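2 March 2018

Two-arm table, Tindum cell. Left wrist fault, cable re-dress, re-zero.

Picked this up from Shinji Hamada's note on the whiteboard. Left arm has been dropping out during the dish task, always with the wrist rolled outward. The bus reports a timeout on joint 6, the arm goes limp, and whoever is running it has to catch the plate. It did it 3 times yesterday afternoon and then behaved for an hour, so I did not trust it to show up on demand.

Started with the easy things. Supply voltage at the base is fine with both arms holding a pose. Swapped the left and right bus leads at the controller and the fault stayed with the left arm, so the controller port is good. Put the leads back the way they were. Tag on the left one had fallen off, made a new one.

Powered down and wiggled the connector at the wrist. It was seated but the latch was not fully over. I don't think that is the whole story. The cable had been tied too close to the wrist, and when the joint rolled out past the halfway point there was no slack left and it pulled straight on the plug. You can feel it by hand with the power off. Two of the conductors had a shiny bend where they enter the housing. Cut the plug off, stripped back 17 mm, crimped a new one. Ollach crimps, the small bag in the second drawer. That bag is nearly empty.

Re-dressed the cable with a bigger loop above the gripper, then down the arm in the clips. The first clip is now further from the wrist than it was. I did the right arm the same way so they match, though it had not given any trouble. With the loop this size it clears the other arm when both grippers come together over the platter, which was my worry. If anyone shortens it to tidy it up, please check the full outward roll before tying it down.

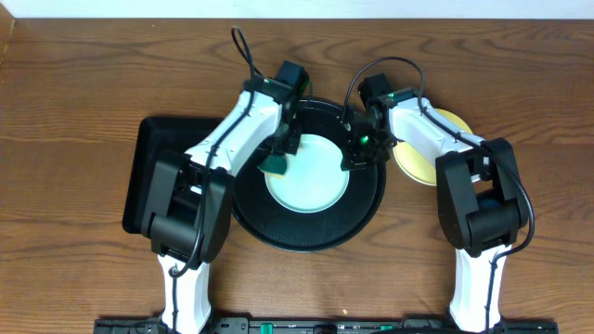

Re-zeroed the left arm after that, since I had the wrist horn off. Used the printed jig from October, the one with the notch. Joints 1 to 5 were all inside tolerance and I left them alone. Joint 6 was off by 2 degrees. I suspect it was off before I touched it, because the log from last week has the left gripper landing a little high on plate rims and the operators were correcting for it without saying so. New offset is saved in the left arm config. Old file is kept next to it with the date in the name.

Mounting bar: went over all the clamp screws with the short hex key. One on the left side took a quarter turn, the rest were tight. Paint-marked them so we can see at a glance if they move.

Gripper fingers are worn on the tips but still usable. Craddock has the replacements on back order. I would not sand them again, there isn't enough material left.

Test run: slow sweep of the wrist through full travel, 17 cycles, no timeouts. Then the same with a plate held. No timeouts. Then full speed without a plate, no timeouts, although the left elbow has a faint tick on the way up that the right one does not have. It sounds like a dry gear more than a loose screw. I have not opened it.

Still to do:
Elbow tick, left arm. Open the housing and look at the gear before greasing anything.
Order crimps, and get the bigger bag this time.
Tell the Conaneo people the left offset changed. Their saved poses were recorded against the old one and will be out at the wrist.
Long run under load on Monday, at least 6 hours, with the bus log on. Shinji has the script for it.

Left both arms powered down, hex key back on its hook.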